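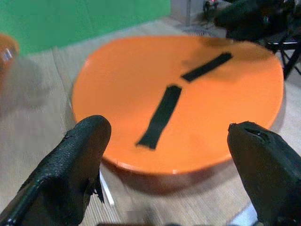 Arnolel

Borkmont Moth Group
Minutes of the July meeting

Started at 7:10 p.m., finished a bit after 9, which is late for us but there was a lot to get through and people kept remembering one more moth.

Present: 15, our best turnout since spring. Four were first-timers. Welcome! Please come back.

1. Last meeting's minutes

Accepted with one correction. The moth at the post office wall was a waved sphinx and not a Carolina sphinx as I wrote. Sorry to all, and to the moth.

2. The list

The Borkmont list now stands at 214 species. It was 211 when we last met, so that's three new ones in a single month, and two of those came from the same porch light on the same night (a lettered habrosyne and a beautiful wood-nymph, the little one that looks like a bird dropping until you get close and see the fuzzy white legs). The third is a black witch that someone found resting under the eaves at the feed store. They are strays this far north and it had one badly torn wing, but what an animal. The photo was passed around twice.

There was some talk about whether a stray should count. The rule we wrote when the list began says any moth seen alive inside the town line goes on, so it goes on. One member asked for a star next to strays. Agreed, and the star will be added to the older ones too. The web copy of the list will be updated when that is done.

We set ourselves a goal in the winter of 1,000 records for the year. A record means one species, one place, one night, so ten luna moths on one sheet is still one record. The slips in the box have not been entered yet, so I can't give a running total. I can say the box is very full. Slips without a place on them can't be used, so please fill in that line even if you are at your own house.

3. Night out at Mokgethi Meadow

Everyone who went wanted to talk about this, so it took up most of the first hour.

The sheet went up on the east side by the old fence and the second one at the edge of the oaks. It was warm, still and cloudy with no moon, and things were landing before it was even fully dark. The oak sheet was the better of the two by a mile. Highlights were two lunas, an io that showed its eyespots for everyone, rosy maple moths all over the place, and a whole crowd of underwings at the sugar bait. The bait was brown sugar, flat beer and a very old banana, painted on the trees at head height. The recipe is going on the web page by request.

Some learning for next time:

The generator was too close to the oak sheet and hard to talk over. Bring the long cord.

Red flashlights only once the sheets are lit. Several people had bright headlamps on and it is rough on everyone's eyes.

The gate at Mokgethi has to be latched behind the last car. It was, but we were reminded by the landowner that there are heifers in the next field.

Agreed to go back in the second half of August, when the underwings should be at their peak. Date will depend on the weather and will go out by phone tree in the afternoon. 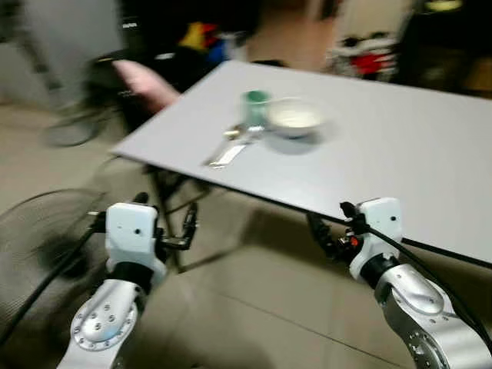 A few people asked if kids can come along to the August night. Yes, very much so. The ones who came in June stayed up later than half the grown-ups and were better at spotting the small stuff. Long pants, closed shoes, and an adult for each family.

4. Traps

We have two Dindix bucket traps that belong to the group and they have been out on loan nearly every week, which is great to see. One has a cracked rain guard. The other is fine but is missing a few of its egg cartons. The cartons give the moths somewhere to tuck in for the day, so if you have clean ones at home, please bring them along.

A new rain guard and a spare bulb come to $70 together. Approved, all in favor.

Loan rules were read out again for the new folks. You may keep a trap for two nights. Check it early, before the sun gets on it and before the wrens find it. Let everything go in thick cover, and not in the same spot each time. Write your slips the same morning, while you still remember.

Question from a first-timer: do the traps hurt them? No. They settle down on the cartons and most of them sleep through the whole business. The group doesn't keep specimens, and a photo is plenty for nearly everything on our list. A few of the little brown ones can't be named from a photo and we are happy to write "brown, small" and move on.

5. Garden plants

Short talk by one of our members on planting for caterpillars, and it was terrific. The main point was that most of us plant for the adults and forget that the young ones need to eat leaves, often just one or two kinds. Oak, cherry, willow and birch were at the top of the list for our area. Virginia creeper got a special mention, and so did leaving a patch of leaf litter alone all winter.

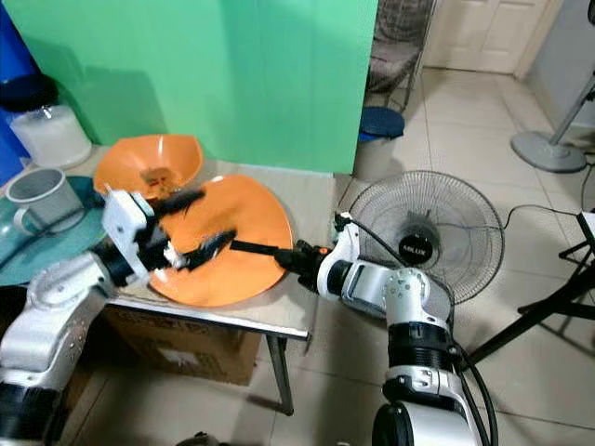 Several people said they had pulled out their creeper and now felt bad about it. Cuttings are on offer from anyone with a fence full of it, so ask at the next meeting and bring a bag. There was also a good side discussion on tomato hornworms. Half the room picks them off, the other half moves them to one plant in the corner and lets them have it. No vote was taken.

6. Library display

The Borkmont library has given us the glass case by the front door for the whole of September. We'd like large prints, the printed list, a map of where the records come from, and some empty cocoons if anyone has them. Please put the plant or place on the back of each cocoon's card. Prints should be of moths seen in town. Bring what you have to the August meeting and we'll choose together.

7. Other business

The luna caterpillars being raised by one of our households are now in their last stage and eating walnut leaves by the armload. More walnut needed, unsprayed please.

Does anyone have the group's copy of the big field guide? The sign-out card is blank.

Next meeting is in August, same room, 7 p.m. Bring slips, prints and egg cartons.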